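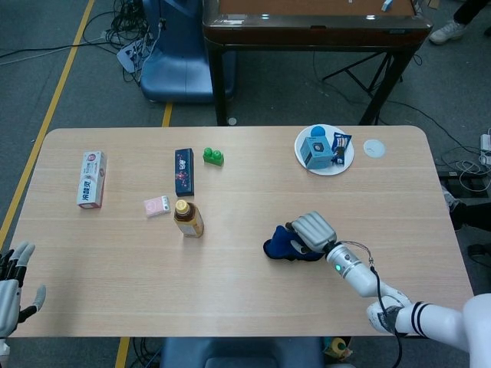

Household goods on the sorting table, with the toothpaste box at left and the plate at right.

Visit to the Broder Household Goods Center, Flistby

A delegation from the Tijani Consumer Institute visited the Broder center on Tue 22 May. The program consisted of 2 sessions, a tour of the storage rooms and a discussion of how mixed goods are grouped before shelving.

The second session took place at the sorting table, a light wooden piece with rounded corners. Packaged goods and loose items share the same surface – a bottle of tea with a gold screw cap, a dark navy box with a floral pattern, a green toy block with two studs. The white plate holds a light blue product box, with a blue ball behind it.

Discussion centered on whether such items should be grouped by use or by size. Broder staff favor use, and keep food apart from toys and toiletries. The delegation asked how small flat articles, such as the pink card pack, are stored. They go into shallow drawers, 20 to a cabinet.

The Institute thanks its hosts for their courtesy. A return visit to the Kostum storage site is planned for November.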